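From: Lalleston list owner
To: lalleston-swap
Date: 26 Jun 2021
Subject: Re: [lalleston-swap] parcels that arrive as confetti

> Third parcel of the year has reached me with one end open
> and half the seed packets gone. The post office was very sorry
> and gave me a leaflet. Can we please agree on how to pack
> these things? I paid postage on 47 packets and got a nice box.

Fair complaint, and I say that as a person whose beans once left home in a reused cereal box. We have 154 members on this list and, going by my mail, the same number of opinions on tape. The Promavton branch swears by string. The Promavton branch also loses the most parcels, though I'm told there's no connection.

The August swap is coming, so I've written down what I'd like people to do. Argue with me if you must, but on the list please, and trim your quotes. The last thread on padded envelopes ran to 1,097 lines, most of it other people's signatures.

1. Use a box that is a box. If it bends when you look at it, it's an envelope with ambitions.

2. Paper packets go inside a zip bag. Write the variety on the packet itself. "Lu's tomato, the good one" is not a variety.

3. Tape both ends and the middle seam, 2 layers each. Plain white tape is fine, and any roll like the one on my table will do.
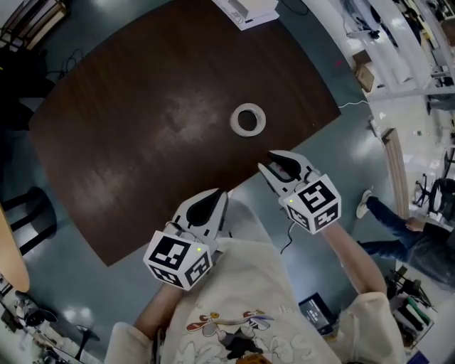
4. Put a second address label inside the box. When the outer one comes off, somebody at the depot will at least know who to send the leaflet to.

5. Small boxes to Teken need the customs form. Yes, even for marigolds.

Late parcels will be swapped with whatever is left, and last year that was chard.

- your list owner, still finding lettuce seed in the car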